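Move-Out Inspection Checklist with Comments
Drastley Court, Unit 16, two-bedroom
Managed by Hedlund Rentals
Inspection type: final, tenant present for the first half

Marks used: OK, FAIR (normal wear, no charge), FIX (repair before next lease), CHARGE (deducted from deposit).

ENTRY AND HALL
Front door, lock and deadbolt: OK. Both keys returned.
Door closer: FIX. Slams from halfway. Adjust the screw first, replace if it still slams.
Hall light and switch: OK.
Smoke alarm: OK. Sounded on test. Battery is past the date written on it, so change it anyway.
Baseboards: FAIR. Scuffs near the coat hooks.

KITCHEN
Sink and faucet: FIX. Slow drip from the cold side. Needs a new cartridge.
Under-sink cabinet: OK. No staining on the cabinet floor.
Range, four burners: OK. All four lit.
Oven: CHARGE. Grease on the floor of the oven and on the inside of the door glass. Cleaning at the standard rate in the lease.
Range hood filter: FIX. Soak or replace.
Refrigerator: FAIR. One door shelf has a hairline crack. It was on the move-in sheet too.
Stone surfaces: go over these with a flashlight held low. Dull rings and etched spots don't show under the ceiling light. 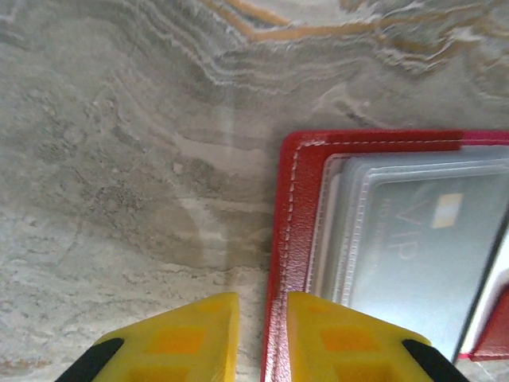 Caulk at the backsplash: FIX. Pulled away on the left for the length of a hand. Cut out the old bead before putting in new.
Outlets: OK. Both ground-fault outlets tripped and reset.

BATHROOM
Toilet: OK. No rocking, no leak at the base.
Tub and surround: FAIR. Grout is gray in the corners but sound.
Exhaust fan: FIX. Runs but barely holds a sheet of tissue. Clean the cover and check the duct flap.
Hot water: OK. Reached temperature in under a minute.
Towel bar: CHARGE. Missing, with two anchor holes left open.

WALLS AND WALL COVERINGS
Painted walls: FAIR. 17 small nail holes across both bedrooms, all inside the lease allowance.
Wallpaper: check seams, inside corners and the bottom edge. Press lightly along each seam and mark any that lift with painter's tape. Do not glue during the inspection.

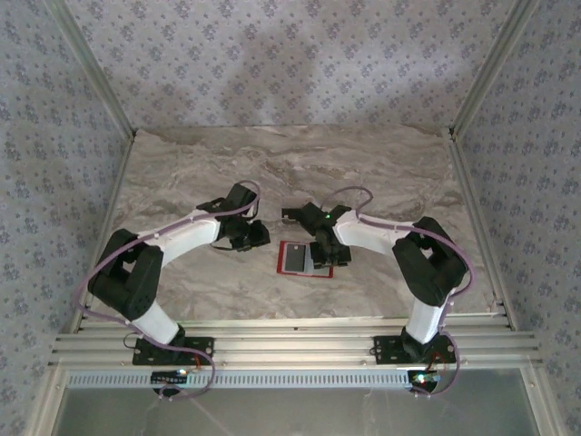
Floral wallpaper over a marble-pattern tabletop.

Ceilings: OK. Old stain in bedroom two is sealed and painted.

WINDOWS AND FLOORS
Window locks: OK except bedroom one, left sash. FIX.
Screens: FIX. 3 need new mesh. Order the Sirau roll, same as the rest of the building.
Bedroom carpet: FAIR. Flattened at the doorways.
Kitchen vinyl: OK.

METERS AND CLOSE-OUT
Electric meter reading: 1,052. Entered on the transfer form.
Thermostat: left at the low setting.
Trash and personal items: OK. Storage locker emptied.
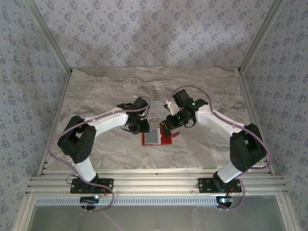 Zinamlow Maintenance, by return note: We can do the faucet, the caulk and the door closer in one visit, Saturday morning. The screens will have to wait for the mesh. Please don't book the carpet cleaner before we've been in.

Follow-up: carpet cleaner moved to the week after. Towel bar added to the Saturday visit. Deposit statement to go out once the oven cleaning is billed.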